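Cuisine pour enfants Jalo (Isaksson) : mon avis après un an et quelques mois
Par Abelardo Bermúdez
Publié le 5 Nov 2019
Catégorie : Jouets et mobilier d'enfant

J'ai acheté la cuisine Jalo au mois d'août de l'année passée, pour les trois ans de ma fille. Son petit frère a commencé à s'en servir dès qu'il a su se tenir debout, donc je peux parler de deux âges différents. J'ai payé le meuble moi-même, au prix du magasin. Le français n'est pas ma première langue et je demande votre indulgence pour les tournures un peu lourdes.

Le prix et la commande

La Jalo coûtait 142 euros chez Clatport, sans les accessoires. Il faut ajouter la livraison, qui est de 40 euros si vous habitez à un étage et que vous voulez que le colis monte jusqu'à votre porte. J'ai choisi cette option et je ne la regrette pas, le carton est long, lourd et n'a pas de poignée. Le livreur a dû le pencher dans l'escalier et un coin est arrivé écrasé. Rien n'était abîmé à l'intérieur, les panneaux sont bien protégés par des feuilles de mousse.

Avant de me décider j'avais hésité avec la Cuvarura, qui est moins chère et qui a une hotte. Je l'ai vue montée dans un magasin. Les portes fermaient mal et le four était si petit qu'une casserole de dînette n'y entrait pas. Il est possible que l'exemplaire exposé ait beaucoup souffert, mais cela m'a enlevé l'envie.

Les dimensions

Le fabricant donne 906 mm de haut et 755 mm de large. J'ai mesuré après le montage et c'est exact. La profondeur n'était indiquée nulle part sur la fiche, ce que je trouve dommage pour un meuble que beaucoup de gens vont placer dans un couloir ou derrière une porte. Prenez la mesure au magasin si vous le pouvez.

Le plan de travail se trouve à une bonne hauteur pour un enfant de trois ans. Pour mon fils, plus petit, il arrivait au menton pendant les premiers mois, et il jouait surtout avec les portes du bas. Ma fille, qui est grande pour son âge, commence à se pencher un peu. Les pieds ne sont pas réglables. Je pense que le meuble lui servira encore un an, pas davantage.

Le montage

La notice contient seulement des dessins. Ils sont assez clairs, sauf pour la page de la porte du four, où la charnière de gauche et celle de droite sont représentées presque pareilles. J'ai monté la porte à l'envers, je l'ai démontée, et l'un des trous a gardé un peu de jeu. Regardez bien la petite encoche sur le métal : elle doit être tournée vers l'intérieur.

Il vous faudra un tournevis cruciforme de taille moyenne et un autre très court pour les vis sous l'évier. Ce deuxième n'est pas mentionné. Je l'ai emprunté à mon voisin Hatem Tazi, qui est resté pour tenir le panneau arrière, et à deux c'était beaucoup plus agréable. Nous avons passé toute une soirée dessus, avec une pause pour manger.

Ne serrez pas les vis de la façade avant d'avoir posé le plan de travail. La notice le dit avec un dessin minuscule en bas de page et je l'ai vu trop tard. La fixation murale est fournie sans vis ni chevilles pour le mur. Chez nous le mur est en plâtre et j'ai acheté des chevilles adaptées. Je vous recommande vivement de ne pas sauter cette étape, car un enfant qui tire sur la porte du four peut faire basculer le meuble.

La qualité des matériaux

Le corps du meuble est en contreplaqué de bouleau, avec des bords bien poncés. Je n'ai trouvé aucune écharde. Les portes sont peintes en blanc mat et là je suis plus réservé : la peinture prend les traces de doigts gras et il faut frotter longtemps. Près de la poignée du four elle a commencé à partir, on voit le bois sur une petite surface.

L'évier est une cuve en métal que l'on peut retirer. C'est une très bonne idée ! On la lave à la main en deux minutes, et ma fille la prend aussi pour aller jouer dans la baignoire. Le robinet tourne mais il tourne trop facilement, il ne reste jamais au milieu. J'ai mis un anneau de feutre dessous et cela va mieux.

Les plaques de cuisson sont de simples ronds imprimés. Il existe une version avec des plaques lumineuses à piles, que je n'ai pas essayée. Mes enfants font le bruit de l'eau qui bout avec la bouche et cela leur suffit très bien.

Les boutons font un clic quand on les tourne. Ce clic a beaucoup de succès. Un des boutons est tombé au printemps, parce que la vis s'était desserrée, et je l'ai remis avec une goutte de colle à bois. Depuis il ne clique plus. J'aurais dû simplement resserrer la vis.

À l'usage

Les premières semaines, la Jalo était dans la chambre et personne n'y jouait. Nous l'avons déplacée dans notre vraie cuisine, contre le mur, à côté du frigo, et tout a changé. Les enfants préparent leur repas pendant que nous préparons le nôtre. Si vous avez la place, faites ainsi tout de suite.

Le rangement est suffisant pour une dînette normale. Le placard sous l'évier est profond, et les assiettes y tiennent debout. Par contre l'étagère du haut n'a pas de rebord, et les petites choses glissent derrière le meuble quand quelqu'un ferme la porte avec énergie. J'ai collé une baguette fine à l'arrière. Un fabricant comme Isaksson aurait pu y penser.

Pour le nettoyage j'utilise une éponge humide et du savon noir dilué. J'ai essayé une fois un produit pour les vitres et la surface est devenue un peu collante, je ne sais pas pourquoi. Il vaut mieux éviter.

Il y a aussi la question du bruit. La porte du four se ferme avec un aimant assez fort et elle claque. Nous habitons au-dessus d'une dame qui travaille la nuit et dort le matin. Deux pastilles de feutre, du même type que celles qu'on met sous les chaises, ont réglé ce problème.

Le service après-vente

J'ai écrit à Isaksson pour demander une charnière neuve. La réponse est venue après neuf jours, polie, et la pièce est arrivée sans frais dans une enveloppe. Je n'avais plus la facture, seulement la confirmation de commande de Clatport, et ils l'ont acceptée. Pour la peinture de la porte, ils m'ont répondu que c'était une usure normale. Je ne suis pas tout à fait d'accord mais la discussion est restée correcte.

Les accessoires

La Jalo est vendue vide. Prévoyez un budget pour cela, ou demandez à la famille. Nous avons composé notre dînette petit à petit, avec des choses de marques différentes, et les enfants ne font aucune différence. Je préfère les aliments d'une taille proche de la réalité, plus faciles à reconnaître et à ramasser. Les casseroles doivent être de petit diamètre, sinon deux ne tiennent pas ensemble sur les plaques.

Évitez les aliments à découper avec du velcro si votre enfant a moins de deux ans et demi. Le mien se fâchait beaucoup. Évitez également les pièces très fines, du genre feuille de salade en feutre, qui disparaissent sous les meubles.

Ce que j'ai aimé : la solidité de l'ensemble, la cuve amovible, les bords doux, la pièce de rechange gratuite.

Ce que j'ai moins aimé : la peinture des portes, l'étagère sans rebord, l'absence de vis pour le mur, la hauteur fixe.

Ma note est de quatre sur cinq. À ce prix je la rachèterais, probablement d'occasion cette fois, en vérifiant bien la porte du four et la présence de la fixation murale.
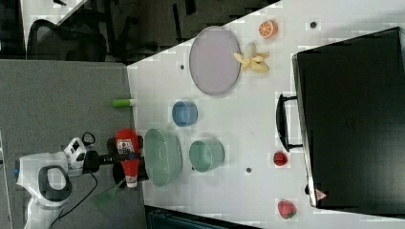
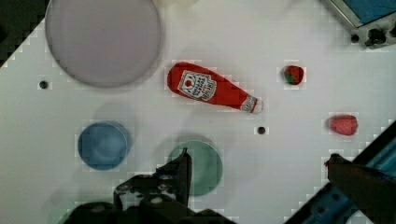
Bouteille rouge et assiette gris lavande. 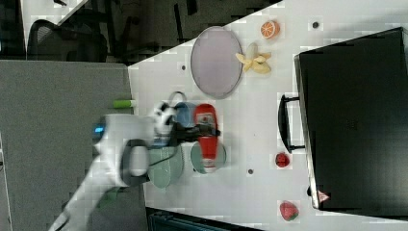 Question d'une lectrice : peut-on laisser la Jalo sur un balcon couvert pendant l'été ?

Je ne vous le conseille pas. Le contreplaqué n'est pas traité pour l'extérieur et les bords du plan de travail gonflent assez vite avec l'humidité de la nuit. Pour un après-midi il n'y a pas de problème, à condition de la rentrer le soir et de la refixer au mur avant que les enfants y jouent de nouveau.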